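Resources > Talks > Speaker notes

Guest networks in small offices: speaker notes
Posted in May by the Tirnlow support desk

Start with the setup. Most of the offices we look after have one router, one network name and one password, and that password has been the same from the day the box was plugged in. Ask for hands: who has given their main password to a visitor this year? Wait for the hands. Move on, don't comment.

Slide 2. What a visitor gets when they join the main network. Printers, shared folders, the backup drive, the login page of the router. Say that most visitors never look. Their laptop might, if it is carrying something. Keep this short, the audience will have heard scare stories before.

Slide 3. The Chidiac office. They had a single network for staff, card reader and guests. The bill for sorting it out after one infected laptop came to 3000 dollars, mostly labor. Give the figure once and leave it on the screen.

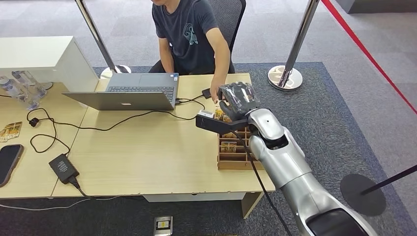
Open laptop on a desk.

Slide 4. Turning on the guest network. On the Zekard routers it is under Wireless, then Guest. Two settings matter:

Client isolation – on. Guests can reach the internet and can't reach each other.
Access to local network – off. It is on by default in the older firmware, version 1101 and before. Repeat the version number, people write it down.

If someone asks about printing from the guest side, the answer is no, email the file to a staff member. Don't get drawn into printer rules, there is no time.

Slide 5. Passwords. Main network: at least 13 characters, changed when someone leaves. Guest network: something you can read aloud over a counter. Change it every month and put it on a card at the front desk. Don't use the company name with the year after it.

Slide 6. Things that belong on the guest side as well. TVs, speakers, the door camera, staff phones if they are personal. Humance put their thermostats there and had to re-pair every one of them, so allow an afternoon.

Demo if the room's connection is good. Join the guest network, try to open the shared folder, show the error. If the connection is bad, skip to the last slide and talk through it.

Last slide. Log in to the router when you get back, check the firmware, switch on guest, change the main password. Questions. Handout is by the door.

Contact the support desk | © Tirnlow | Back to top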